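Chapter 10
Cargo, Coastlines and Lost Ships

In this chapter you will read about how merchant ships were loaded, why so many of them went down within sight of land, and how historians use cargo papers to work out what happened to them.

On a gray November evening, with the wind backing to the northwest, the steamer Madigan left the coal wharf at Bristside and turned for the open sea. She measured 218 feet from stem to stern, and she carried 2,212 tons of coal, timber and boxed goods bound for the harbor at Zustholm. People on the hill above the wharf watched her lights until the rain hid them, and then, I suppose, they went in to supper as people do. She never arrived. A lifeboat came ashore on the shingle at Tundodach with 20 men in it, cold and hungry and very glad of the fishermen who waded out to meet them, and for a long time the lifeboat was the only piece of the ship that anybody could put a hand on.

You may have grown up near a story like this one. Most port towns have at least one, and it tends to get a little bigger each time it is told (the waves get higher, and sooner or later somebody adds a chest of silver). The Madigan carried no silver at all. What she did carry was written down, line by line, in a document called a manifest, and in this chapter we are going to spend a good deal of time with manifests, dull as that may sound just now!

A manifest lists what was put aboard, how it was packed, who sent it and who was waiting for it. Beside it we will set the stowage plan, a drawing of where each lot was placed in the hold. Weight that sits too high makes a ship slow to right herself after a roll. Weight that can slide is worse. The men in the lifeboat all remembered a heavy list to port before the engine stopped, and when you have worked through Section 2 you will be able to look at the Madigan's stowage plan and form your own opinion about why.

Packing matters too, and it is a subject that students often enjoy more than they expect to. Barrels, sacks, crates and cartons each take up room in their own way, and each leaves gaps that have to be filled.

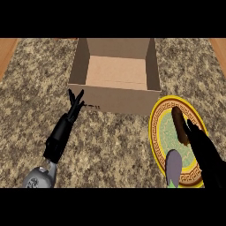 Figure 10.1 An open cardboard box, seen from above.

Section 1 begins on the wharf at Bristside, with the tally clerks and their pencils. Before you turn to it, take a sheet of paper and write down what you would want to know about a ship that failed to come home, and where you might go looking for it. Keep the sheet somewhere safe. You will need it again for the map exercise in Section 4.

Key terms: manifest, stowage plan, hold, list, ballast, tally clerk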